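The Laner app finally lets you order ahead

If you get your lunch from Laner like I do, go update your app! The new version came out in May and I put off installing it for way too long. You can now build your whole order on your phone, pay, and walk straight to the pickup shelf at the Clenville store.

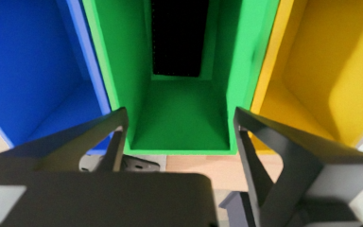

My first order was a turkey melt and a large iced tea, and you get 100 points just for trying it — enough for a free cookie, which I used right away.

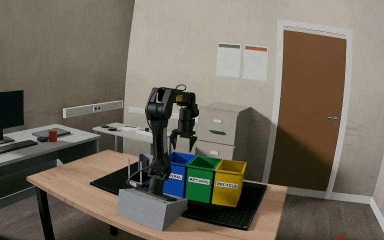

Robot arm and three open bins

The rewards page is easier to read now too (the old one made me squint). A free sandwich costs 388 points, and I'm sitting at 393, so guess what I'm having tomorrow.

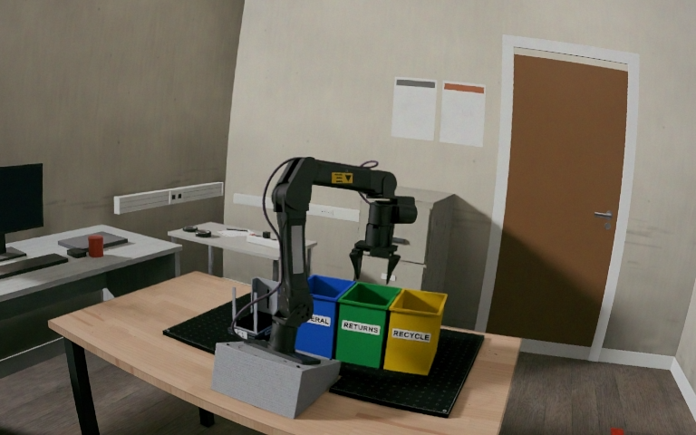 The arm on its gray base, with a yellow label up top

Two gripes. It logged me out twice, and the Phelan Street store still isn't on the map, so you have to call them the old way.
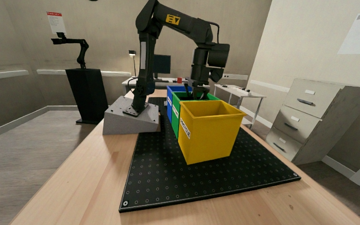 The download took 22 seconds on my home wifi, and it's free on both iPhone and Android. If you had the old Unent punch card, bring it to the counter and they'll move your punches over for you.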